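Home > Support > Kitchen Appliances > Manuals

Wureck Countertop Ice Cream Maker
Section 4: Making and Storing a Frozen Base

Read Section 2 (Safety) and Section 3 (Parts) before you start. The steps in this section apply to the compressor model 3185 and to the freezer-bowl model 3594. Where the two differ, the model number is given at the start of the step.

4.1 Before You Begin

1. Wash the bowl, paddle and lid in warm soapy water. Dry every part fully. Water left on the bowl wall will freeze and stop the paddle.
2. (3594 only) Place the empty bowl upright in the freezer for at least one full night. Shake it. If liquid moves inside the wall, return it to the freezer.
3. (3185 only) Set the machine upright on a level counter. If it has been tipped or carried on its side, let it stand for a full day before connecting power.
4. Leave a hand's width of open space on both sides of the vents.

CAUTION: Do not put the bowl in the dishwasher. Do not use metal spoons or scrapers in the bowl. Scratches in the coating are not covered under warranty.

4.2 Preparing the Base

1. Warm the milk and half of the sugar in a heavy saucepan over medium heat. Stir until the sugar dissolves.
2. Whisk the egg yolks with the remaining sugar in a separate bowl.
3. Pour a ladle of the warm milk into the yolks while whisking. Repeat once, then return everything to the saucepan.
4. Cook over low heat, stirring without pause, until a thermometer reads 171 °F. Remove from heat at once. The mixture curdles if held much above this point.
5. Strain into a clean container. Stir in the cream and vanilla.
6. Cool in an ice bath, cover, and refrigerate until the base is 40 °F or colder.

Note: For egg-free bases, skip steps 2 and 3. Whisk a spoonful of cornstarch into cold milk and bring the mixture to a gentle boil for one minute.

4.3 Churning

1. Fit the paddle and lock the lid. The lid clicks twice.
2. Press START. The paddle must be turning before the base goes in.
3. Pour the base through the lid opening. Do not fill past the MAX line. The base takes on air and rises.
4. Churn until the texture is that of soft serve. The 3185 stops by itself when the motor load rises. The 3594 must be switched off by hand.
5. Add nuts, chocolate or fruit in the last two minutes. Pieces should be no larger than a pea.

CAUTION: Do not reach into the lid opening while the paddle is moving. If the paddle stalls, press STOP and unplug the machine before removing the lid.

Note: A loud clicking from the 3594 means the base has frozen to the wall. Stop the machine, free the paddle with the plastic scraper and restart once. If the clicking returns, the batch is finished.

4.4 Hardening and Storage

1. Move the ice cream to a shallow lidded container. Chill the container first.
2. Press parchment paper onto the surface and close the lid.
3. Harden for at least four hours at the back of the freezer.
4. Use within two weeks. Do not refreeze melted ice cream.

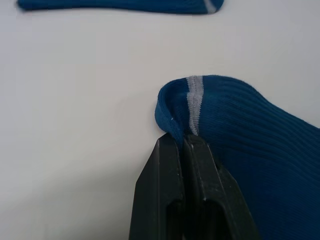

4.5 Error Codes (3185 only)

E1: Lid not locked. Remove the lid and fit it again.
E2: Motor stalled. Unplug, free the paddle, wait ten minutes.
E3: Room too warm for the compressor. Move the machine away from the oven or direct sun.
E5: Sensor fault. Contact service.

Replacement paddles are sold as part 266. The Prarkia paddle supplied with older machines does not fit the current bowl.

Revision note (November): churning steps rewritten by Zoila Muñoz. Temperatures in 4.2 checked by Ignacio Ambrose.

Filed under: Ice Cream Makers, Manuals & Downloads, How to Use
14 people found this helpful | 3 comments

Contact Support | Warranty | © Wureck Home Products | Back to top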